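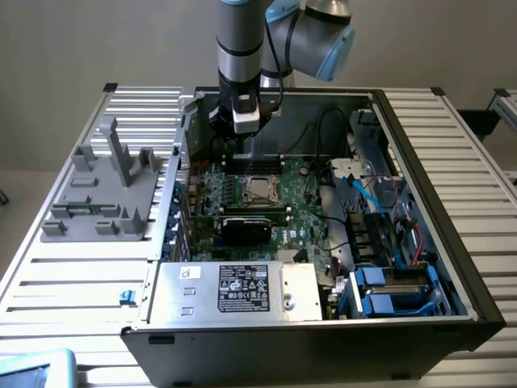
*The teardown cell at Warnlow: arm over an open tower, parts fixture to the left of the case.*

# Put the maintenance budget into the fixture

Most of the argument over automated computer teardown is about the arm: its reach, its payload, whether the force sensing is good enough to find a connector. I look after one of these cells, and my view is that the arm is the least interesting part of it. The fixture plate beside the case decides whether the cell runs, and it gets almost none of the money.

The arrangement at Warnlow is ordinary. One arm works down into a desktop tower laid on its side, on a table built from slotted aluminum profile. A gray plastic plate next to the case carries the holders, including a long slotted one for a memory module. The plate was printed by Dritside to our drawing and cost less than a single service visit for the arm. It is also behind most of our stoppages.

In March I went back through the fault log for the previous quarter. It held 83 stops that needed a person at the cell. More than 50 were placement faults: the part was out of the case, held correctly, and would not seat where it was told to. The arm was repeatable throughout. The holder had moved, or worn, or had never been where the program thought it was.

Slotted profile is partly to blame. It is popular for good reasons, and anyone who has had to shift a bracket at 6 a.m. will defend it. The same slots that let you place a plate anywhere will let it creep anywhere. A T-nut tightened by feel is not a datum. We ran for months on T-nuts tightened by feel, re-teaching points whenever the slot holder drifted, and each re-teach buried the error a little deeper in the program. By the end there were offsets stacked on offsets, and no one could say which of them corrected for the plate and which for an earlier correction.

The repair was dull. We dowelled the plate to a sub-plate, fixed the sub-plate at both ends, deleted every offset and taught the points once from a common origin. The job took 2 shifts. I would now refuse to commission a cell without it, and I would be suspicious of any integrator who quoted the dowels as an extra.

Wear is the second problem. A printed holder that takes a circuit board edge on every cycle is a consumable, and it should be bought and scheduled as one. Ours goes out of tolerance at 2,400 cycles, measured with a go/no-go gauge made from a scrap module. We change it before then. The Perić maintenance schedule we inherited had a line for arm lubrication, a line for gripper pads and a line for cable inspection. It had no line for the fixture. I have seen three other schedules from the same source and they share the omission.

Flimeo, who supply the cell software, would like to solve this with vision: locate the holder before each placement and correct on the fly. I have no objection to the camera. I do object to using it in place of a rigid plate. A vision correction hides drift until the drift exceeds the search window, and then the cell stops with no warning and no history. If the camera goes in, log the correction and set an alarm on the trend. Used that way it is a measuring instrument and earns its keep.

There is a fair case on the other side. Towers vary. A Dell board puts its memory banks in one place and the next maker's puts them somewhere else, so the case side of the job will always need sensing, and some of that sensing could serve the fixture side at no extra cost. I accept the first half. The uncertainty inside the case is real and cannot be engineered out, and for that reason I want none of it on the plate. Every millimetre of slack in the fixture has to be absorbed by the same tolerance the arm needs for a board it is meeting for the first time.

Cable routing deserves a paragraph of its own, though I will keep it short. The line to the gripper should be checked at full reach into the case, with the wrist turned, and the check should be done in manual at low speed with a tower on the table. Checking it with the arm parked proves very little. We lost a connector that way and spent a morning blaming the gripper.

My recommendation to anyone planning a similar cell is to move part of the arm service budget across to the table. Buy a spare plate on day one. Dowel both. Keep the gauge on a hook at the cell, where the operator can reach it — ours was in an office drawer, which meant it was used only after a fault. Record the cycle count on the holder itself in paint marker. When placement starts to fail, gauge the holder before anyone picks up the pendant.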